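Home Guides Tools Checklists Letters Search

Kitchen Chore Robot: Bench Safety Checklist, With My Comments

Filled in by Fiorella Bassi. June round, table-clearing job.

I do this checklist every time we change the arm, the gripper or the job, and this month we changed the job. Up to now the Tridano arm had been sorting screws and brackets for the shop side, and it got pretty good at that. Now we want to know if it can clear up after breakfast, and I have opinions (you know I do), so the comments run longer than the ticks.

Marks are OK, FIX or WATCH. A FIX means no powered run until it's closed.

1. Emergency stop within reach of the operator's chair – OK
Pressed it three times at slow speed and once at full. The arm froze each time and needed a proper reset before it would move again. I'd still like a second button by the door.

2. Arm bolted down, no rocking – OK
I leaned on it. Then I got Frade to lean on it, and he's a lot bigger than me. Not a wiggle.

3. Speed limit set for shared space – OK
Set low, and I'm keeping it low. Clearing a table at this speed is painfully slow! I could do the whole breakfast, wipe down and make a second coffee. But the minute somebody turns it up, people start standing back from it, and then what use is it in a kitchen?

4. Grip force set for the softest item in the job – WATCH
The old setting was for steel brackets, so it would have squashed anything you'd want to eat. I brought it right down. Trouble is, one number has to do for a mug and for a squeeze bottle too, and those don't want the same thing at all. The Hillus software lets you save a force for each object, so that's the next thing I want done.

5. Cables clear of the arm's reach – FIX
My least favorite line on the sheet, and it comes up every single round. Cables lying across the work surface are a snag waiting to happen. They need clips and a route along the back edge. I don't care how temporary the setup is – clips are cheap.

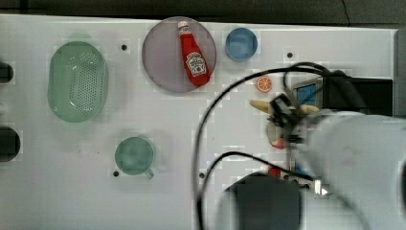

Item 5: black cables across the right half of the table, arm on the job.

6. Work surface clean, flat and free of loose hardware – WATCH
Smudges on the white top. Nothing dangerous, but wipe it down before each session, please. The small holes in the table don't bother me as long as nobody leaves a bolt standing up in one.

7. Objects suitable for the job – OK, with a grumble
No glass, no knives, and that stays the rule. The set has a colander, a plate, a bowl, a mug and a Heinz ketchup bottle, plus the fruit. I like the colander best as a test because it's big and wide and you can't just pinch it anywhere. The bottle lying on the plate is a nice mean touch as well. That's how things are left in my house, one on top of another, and you have to take the bottle off before you can stack anything.

8. Gripper fingers checked for sharp edges – OK
Ran a rag over them with the power off. No snags. Angular fingers always make me a bit nervous near hands, so the rule about keeping hands out while the power's on stands.

9. Run log kept and readable – OK
The log shows 167 tries at the new job with 52 dropped or missed. Compare that with 2,319 bracket picks on the shop side and hardly a miss worth writing down. So, can it do chores yet? Shop chores, yes, if they're the same chore all day. Kitchen chores, I'd say it's a slow helper that needs watching. Itanix want to call it "home ready" in their leaflet and I've asked them to hold off.

10. Operator briefed and signed – FIX
Two signatures missing. You know who you are. It's one page, it takes five minutes, come and find me before lunch.

Left to close: items 5 and 10. I'll look again once the clips are in, and I'm bringing my own dish rack for the next round, the wobbly one.

Recent checklists
Bracket sorting cell, shop side
Floor sweeper, battery and charger check
Folding towels: bench notes
Hand tools and cords

Questions about this sheet: ask at the shop office | Copyright Frade Workshop | Back to top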